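FOR IMMEDIATE RELEASE
20/05/2018

Shared workshop builds two-armed machine to put away the dishes, asks public to lower expectations

Members of the Gridolum shared workshop are pleased to announce that their table-clearing project, known in the building as Sayce, is now open to visitors. It has taken 51 evenings to get this far. Most members can clear a table in under a minute and have been asked to stop mentioning it.

Sayce is a pair of robot arms, one on each side of a low table, and its only job is to move plates on and off a small shelf. The group set itself a budget of $1000 for the table, the shelf and everything that isn't an arm. It went over by the price of one shelf, the first one having been built a little taller than the arms liked.
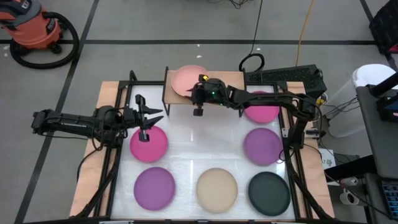
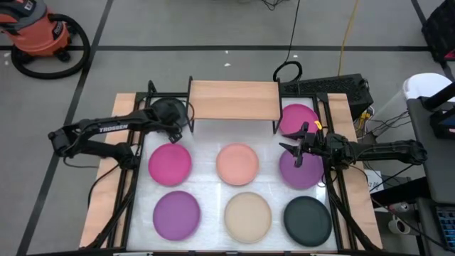
Gridolum began work in January, after a long meeting about whether a robot should learn to cook or to clean up. Cleaning up won by a single vote. The frame came first, then the arms, then a great deal of cable. The plates were chosen in different colors, magenta, purple and beige among them, so that anyone at the keyboard can say which one they mean without pointing. The shelf has a light wood top on thin black metal supports and stands at the back of the table, which puts it as far as possible from the person most likely to lean on it.

"We wanted something useful around the house," said Hefin Wynne, who leads the build. "We now have something that takes up most of a room and is very careful with plates. I'd call that halfway."

The software, called Grotetti, decides which arm goes for which plate. Early versions sent both arms for the same one. The current version has them take turns, and the group has gone 9 sessions without a collision it would care to describe.

Next on the list is stacking, followed by bowls. Cups have been put off until members feel stronger.

Visitors are welcome at the workshop on Fostar Lane on open evenings from 7 p.m. Please wear closed shoes and step over the cables. Parts list and drawings are free to anyone who asks at the front desk.

Press contact: Hefin Wynne, Gridolum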